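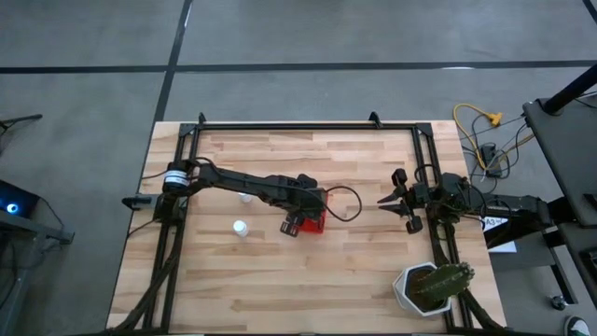
Figura 1. Célula de dois braços, com a garra esquerda sobre o objeto vermelho e a garra direita aberta.

Unidade 9. Paragem por contacto entre braço e cabo

Leitura prévia: folha de segurança da célula e capítulo sobre limites de força do manual Clernen.

9.1 O caso

Em abril, durante uma série de preensões na bancada Nendcombe, o braço esquerdo entrou em paragem protetiva a meio de um movimento de recuo. O braço direito, que corria num programa separado, continuou a avançar até ao ponto de espera. Não houve feridos nem peças partidas. O registo do controlador indicava excesso de binário no punho e o operador rearmou o sistema sem inspecionar o cabo. A paragem repetiu-se no ciclo seguinte.

O ensaio previa 1.116 ciclos e foi interrompido no ciclo 89.

9.2 O que se apurou

O cabo do punho tinha folga a mais. Com a garra orientada para baixo, o laço afastava-se do braço e, no recuo, prendia-se na própria garra. O controlador interpretou a tração do cabo como colisão, e portanto a paragem foi correta. A falha estava na montagem e no procedimento de rearme.

Na Figura 1, observe-se o laço de cabo à direita do punho esquerdo, por cima da madeira. Compare-se com o cabo do braço direito, que passa em arco sobre o punho.

Foi ainda encontrado um segundo problema: os dois programas não partilhavam o sinal de paragem. No supervisor Aranent, a opção de paragem conjunta vinha desativada no ficheiro de configuração copiado da célula anterior.

9.3 Correções aplicadas

Cabo do punho encurtado e fixado em 3 pontos, com o braço sem energia.
Paragem conjunta ativada e testada nos dois sentidos (esquerdo para direito e direito para esquerdo).
Velocidade de recuo reduzida para cerca de metade até nova validação.
Rearme permitido só depois de inspeção visual e anotação no caderno da célula.

9.4 Zona envolvente

O relatório interno Mfinanga trata também do chão. Extensões, transformadores e fios soltos ao lado da mesa, como os que se veem à direita na figura, contam como risco de tropeção e de corte de alimentação. Um braço que perde energia com uma peça na garra pode deixá-la cair, conforme o tipo de garra. Na nossa célula, a passagem do operador faz-se com os dois braços parados.

9.5 Trabalho para a aula prática

a) Escrever a sequência de rearme para uma paragem por binário, do alarme até ao primeiro movimento em velocidade reduzida.
b) Propor um percurso para o cabo do punho que admita a rotação completa sem formar laço livre.
c) Indicar que sinais devem ser trocados entre os dois controladores e o que acontece se a ligação entre eles falhar.

Entrega em papel, no início da aula. Máximo de duas páginas, com esquema.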